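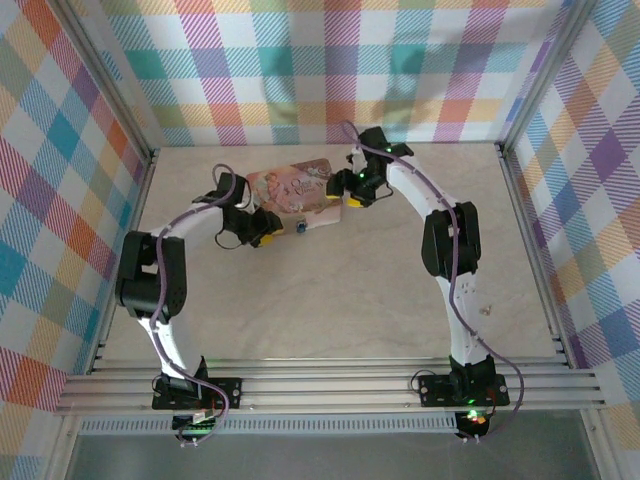 Two white arms on their rail, plaid on three sides.

I stayed up for the comet again last week. The forecast gave me a gap in the cloud from 2 in the morning, so I drove out past Fotden and set up in the lay-by above the reservoir. It was low in the east, a smudge with a short tail, and I needed the binoculars to be sure of it. I got 20 frames before the mist came up off the water. Most are soft, but a few will stack.

I've been reading up on Halley as well, which is next due back in 2061. I doubt I'll see it, but my niece should. She has my old Drumia telescope now and mostly points it at the Moon, which is a good place to start. 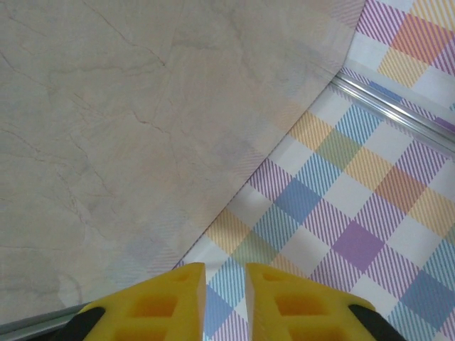
Do you need a telescope to see a comet?
Binoculars are enough for the brighter ones, and they are easier to sweep across the sky. Find somewhere dark and give your eyes 40 minutes away from any lights, phone included.

The Sisay club has its observing night in October, on the playing field at Masia if the ground is firm enough for cars. I'll take the small mount and a flask. Saturn should be well placed by mid-evening, and I want another go at the Double Cluster before the Moon gets up.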